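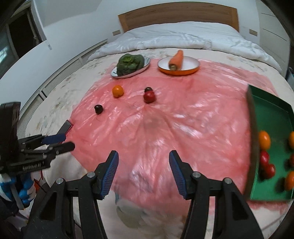
Tomatoes and dark cherries on a pink plastic sheet, spread over a bed.

Bikier opens its rainy-day play library to families across Skindel

2018-04-08

Families in Skindel with small children and not very much floor space will be able to borrow toys, games and big wipe-clean play sheets free of charge from this month, when the family charity Bikier opens its new play library on the ground floor of the old Shboul bakery.

The library begins with 1312 items on its shelves, nearly all of them given by local households over the winter, and it will lend to any family in the town with a child under seven. There is nothing to pay and no fine for bringing something back late. Each family may take 2 items at a time and keep them for a fortnight, or a little longer if a favourite has settled in and can't be parted with just yet.

Bikier has run its Tuesday play mornings in Skindel for a good many years now, and the idea for the library came up over the tea urn at one of them. Parents kept telling us how hard it is to fill a wet afternoon in a small flat, where the table is also the desk and the bed is very often the only wide, flat place to spread things out. We asked families what would help, and 1003 of them were kind enough to fill in our form and send it back. The answer that came up more than any other was a simple one: something different to play with now and then, without having to buy it or find a home for it afterwards.

"I read every one of those forms, and some of them were four pages long with drawings down the side," said Rania Khasawneh, who leads the project for Bikier. "People were so generous with their ideas. We had a grandmother who sorts buttons with the twins on her eiderdown, and a dad who had invented a whole shop with stock and opening hours. I wanted to go round and visit them all." 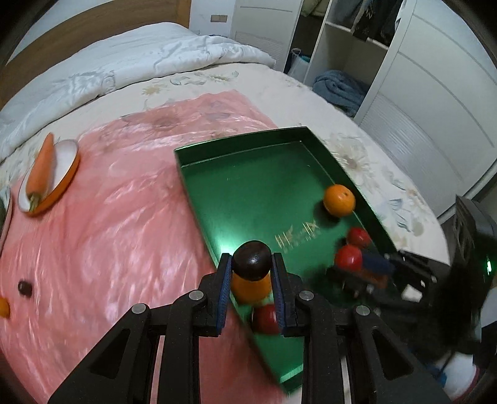 A little peg-shaped toy with a brown cap and an orange body.

Much of the spring has gone on sorting, washing and mending. Qusai Semaan, a joiner by trade, has rebuilt the bakery's old bread racks as shelving, low enough for a three-year-old to reach, and has patched up a great many wheels and hinges along the way. Puzzles with one piece missing have been kept and marked as such on the lid – our younger members have told us quite firmly that they don't mind.

Families will also be able to take home a copy of Jemalero, a booklet of games that need hardly anything beyond what is already in the cupboard. It was written by Laine Tamošiūnaitė with help from the Tuesday group, and it covers sorting games, pretend shops, memory trays and a rather noisy version of snap. A first run of 500 copies has been printed, with large type and plenty of room for notes.

"The best games in it are the ones the children changed," said Laine. "I would write down the rules one week and come back the next to find they'd been improved, or at any rate made much longer. So please do scribble in it."

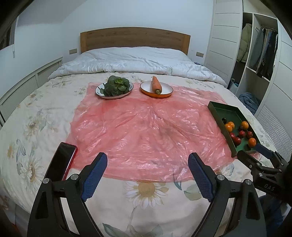 A pink plastic sheet laid out across a flowered bedspread.

The library will be open on Tuesdays from half past nine until noon, alongside the play morning, and there will be a kettle on for grown-ups who would like to sit down for ten minutes. To join, please bring something showing your address. Prams can be left in the side passage, and the step at the front door now has a ramp.

Donations are still very welcome, particularly floor puzzles and picture dominoes. We are sorry to say that we can't take soft toys or anything that runs from the mains. Items can be handed in at the bakery during opening hours.

For more details, or to arrange a visit, please contact Abla Mansour at the Bikier office in Skindel.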